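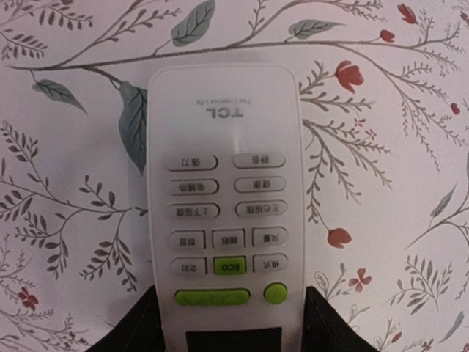
Which way up do you hand somebody a remote, the voice in my headphones wanted to know, and I had to think about it, because I'd been handing remotes to people my whole life and had never once been asked.

Friday, July 9, 2021
By Carla Hakim

"Buttons facing them," I said.

"Sure, but which end?"

I was in the back bedroom of a rented unit in Clunora with my shoes off and a half-eaten peach on the windowsill. The job was with Elta. They were paying people to do small household things over and over with a robot arm so the arm could learn to do them without us, and the collection I was on was called Cidov, and if there was a reason for that name it was in a document I hadn't opened. You worked a pair of handles, the arm did what you did a hair later, and a reviewer sat at a screen in some other city and told you what was wrong with it. Mine was new. The old one used to type. This one talked.

"The end you'd hold," I said. "So they can take it and start pressing."

"Then yours is backwards."

I looked. On the monitor the TCL name was upside down and so was everything else, the green ECO button, the rows of Chinese I'd been staring at for so long that I'd started to have favorites. I had it by the display end.

"Depends where they're sitting," I said.

Silence. I ate some peach.

I should say I was good at this! I'd come from six years at a dry cleaner, and you would not believe how much of that carries over. You learn to take things by the part that can stand it. My first week I did cups, then spoons, then a whole miserable day of socks (never again, I told them, and then of course there were more socks), and by the end of it I could feel the fingers close even though there was nothing in the handles to feel. My cousin tried it once and squashed a dinner roll flat. I had a knack, and I'd gotten a little vain about my knack.

The remote was supposed to be easy. Pick up, turn, present, put back, and then do it again with the thing started from a different spot. Ninety-six good ones a shift and you could go home. Cidov needed 2352 of them all told, spread over everybody in the building, and when I came in that morning I had 188 to my name and a sore thumb.

"Are you marking it bad?" I asked finally.

"I'm reading the guidelines."

"What do they say?"

"They say, 'Present the object in a natural manner.'"

Well, that was no help to either of us. I could hear pages, or clicking, and under that what I'm pretty sure was a TV. I pictured a kitchen table. I don't know why, it could have been a tower with a lobby.

And then I told a story I hadn't planned on telling. My father, the last couple of summers, ran the air conditioner from his chair, and the chair had its back half to the window, and I'd come in from work and he'd stick the remote out behind him without turning around. Screen end first. He wanted me to read him the number, that was all it was, his eyes were shot and he wasn't going to say so. He'd hold it out and go "Well?" and I'd say seventy-four, and he'd go "Hm," as if I'd picked it. So that end was the end I knew. If you held it the other way it meant you were done with it and somebody else could be in charge, and in our house that didn't come up.

I said most of this. I may have left off the last part.

"So he'd hold the bottom," the reviewer said, after a bit.

"He'd hold the bottom and I'd get the top with the numbers."

"But you've got the arm holding the top. With the numbers."

I looked again. It did. I had the arm's two black fingers right where my own hand would have been, taking it from him. All morning long I'd been doing my half of it and calling it his.

"Huh," I said.

"So it isn't handing it over. It's getting it."

"I guess it's getting it."

"We don't have a label for that."

I said maybe they should, and the reviewer said there was a comment box but it only took up to 96 characters, and we both laughed, me harder than I needed to. Then neither of us said anything for a while and the arm just stayed there, holding up the remote in front of all those little red flowers, waiting on me. It's very patient, the arm. You forget it's you.

What I did next was I turned it around. Put it down, came in from the other end, closed on it, lifted, turned, presented. It felt like writing my name with the wrong hand. I did it crooked and did it again.

"That's a keep," the reviewer said. And the next one, and the one after.

Around lunch I asked what had happened to the ones from the morning, and was told they'd been sent along to a second reviewer over at Rizk, the outfit that settled disagreements, and that these things usually came back by September. September! I'd figured on being at the beach by then, or on to drawers. I asked if I'd get docked. Probably not, was the answer. I asked if they'd at least put something in the comment box.

They had. I got it read to me. It said: Operator takes the remote the way you take it from a person. Please don't delete without asking.

I finished my count a little after four and put the handles in their cradle and found my shoes. The peach pit I wrapped in a napkin. On the bus I caught myself doing the turn with my phone, end over end, one way and then the other, until the lady across the aisle put out her hand for it, and I had to tell her no, sorry, it's mine.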